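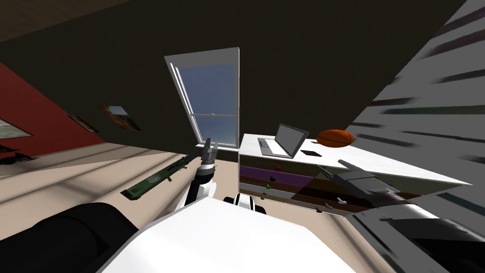 **Does the color of a bedroom wall change how well people judge the size of the room?** Wall color had a small effect on size estimates in our data, and the effect was weaker than that of window height.

### 3.2 Wall color, window height and estimated floor area

Earlier work on room perception has mostly compared rooms that are light all over with rooms that are dark all over. Bedrooms in lived-in homes are seldom painted that way. One wall is often a strong color and the others are left alone, or a tenant inherits two colors from two earlier tenants. We wanted to know whether people misjudge floor area more in these mixed rooms.

Participants were recruited in two towns, Skunholm and Hornow. The final sample had 79 adults, 53 of them from Skunholm. All had rented or bought a home in the past and none worked in building, design or real estate. Each person visited furnished bedrooms in the Farah housing block during the morning, between 9 a.m. and noon, with the ceiling lights off. Visits were held in March, when the daylight in both towns is fairly even at those hours.

In each room the participant stood in the doorway for one minute and then stepped back into the hall. The door was closed before the estimate was written down. Estimates were given in square feet. People who preferred to pace out the size in the hall were allowed to do so, and we noted when this happened. After the last room, participants filled in the Graruson Comfort Form, which asks how restful, how bright and how crowded each room felt.

We collected 579 usable estimates. Estimates were dropped if the participant had lived in the block before or if the blinds had been moved between visits. Each estimate was divided by the measured floor area, so that a value of 1 means a correct judgment.

Figure 2 shows a room type with a deep red wall, a dark adjoining wall and a tall window in a white frame.

Rooms with one dark wall were judged slightly smaller than rooms with four pale walls. The difference was in the same direction in both towns. Red walls did not differ from dark blue walls once window height was entered in the model. A tall window raised the estimates in every color group, and it raised them most where the wall around the window was dark. One possible reading is that the contrast draws the eye to the glass and people then take the outside view into account.

Pictures on the walls had no clear effect on estimated size. They did affect the comfort ratings. Rooms with a few framed pictures were rated as more restful than bare rooms, while the ratings for crowding stayed the same. Floor color could not be tested, as every room in the block had a light floor.

Participants who paced out the hall gave more accurate estimates in all rooms. Removing them from the model left the order of the color groups unchanged, so they are kept in the results reported in Section 3.3.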